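District water and clinic notes: Judik and Prakudora

The district assembly has approved the second phase of the Judik water extension. The work covers 16 standpipes along the lagoon road and a storage tank at the Prakudora junction. Stasora, the contractor for the first phase, will lay the main line. Households that paid the connection fee in December keep their place on the list and do not need to apply again.

Pipe pressure at the far end of the line was below the level set in the contract when the first phase was tested. The district engineer's report puts this down to the diameter of the pipe between Prakudora and Dogbe. That section will be replaced before any new standpipe is opened. Until then, supply at Dogbe stays on the present schedule, mornings only, with the valve closed at midday. 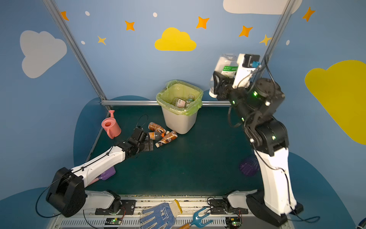

Who pays for repairs once a standpipe is open?

The assembly pays for the main line and the tank. The standpipe itself, including the tap, the slab and the drain, is paid for out of user fees held by the local water board. Faults should be reported to the board's office at Judik market, which passes main line faults on to the district.

The assembly also dealt with staffing at the Dogbe clinic. The clinic serves 2,000 people and has 2 nurses on its roll, one of them on study leave. A request for a midwife has gone to the regional health office with a note on housing, as the staff quarters lack a usable roof. Roofing sheets have been ordered under the maintenance vote; 40 were approved. The assembly member for Prakudora asked that the quarters be wired at the same time. That item was deferred.

Written comments on the route of the main line are accepted at the district office until Fri 12 March. The route map is posted at the office entrance.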